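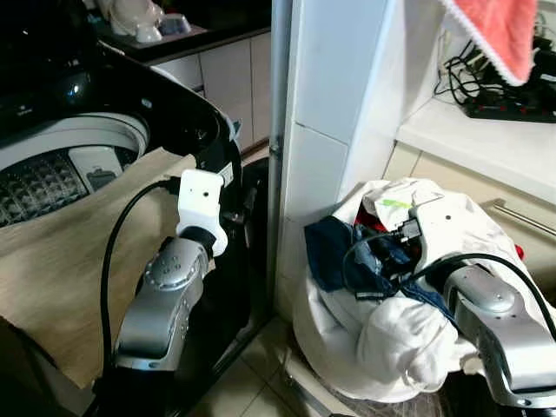

Brittany Simard wrote to me after the last edition to say that she had always skipped the care label, that she had washed everything she owned on one setting for years, and that she could not see why a book on textiles should spend a whole chapter on getting them clean. It was a fair letter, and I kept it pinned over my desk the whole time I was rewriting these pages.

Textiles in Everyday Life
Sunday, October 22, 2023
By Chantal Gill

Chapter 4: What Washing Does to Cloth

My answer to her is that a piece of cloth spends far more of its life being cared for than being made. A bath towel might take a few minutes on the loom, and then it goes through the wash week after week for as long as the household can stand the sight of it. Everything you learned in Chapter 3 about fiber, yarn and weave gets tested there, in water, over and over again.

Let's start with the water itself. Cotton and linen soak it up readily, and the fibers swell as they drink. Wool takes in a great deal too, though it does so slowly, and its surface is covered in tiny scales that can catch on one another if the cloth is rubbed about in the heat. (That is how a sweater comes to fit the dog.) Polyester hardly takes in any water at all — you may have noticed how quickly a polyester shirt dries on the line — but it does hold on to oily soil, and that's why a gym shirt can come out of the wash looking perfectly fresh and smelling otherwise.

Then there is movement. Cloth rubs against cloth, seams flex, and little bits of fiber work their way loose. Most of the lint you find is simply your clothes wearing away, a pinch at a time. A loose, soft yarn gives up more of it than a tightly twisted one, so a fluffy towel will shed for several washes before it settles down.

Heat and soap come next, and we will give each of them a section. For now, just remember that warm water helps a detergent do its work and also helps a dye to wander, and that these two facts are forever pulling against each other.

My old teacher, Rosaire Robichaud, used to have each class cut 42 squares from the same bolt of plain cotton and wash them in different ways all through September. We grumbled about it dreadfully. By the end of the month, though, we could lay two squares side by side and feel with our fingertips which one had been washed hot — and I have never forgotten that lesson, though I have forgotten a good many others.

You will do a smaller version in Section 4.2. Before you begin, find an old pillowcase or dish towel that you don't mind cutting up, measure it both ways, and write the numbers inside the cover of your notebook. You'll need them again when we come to shrinkage.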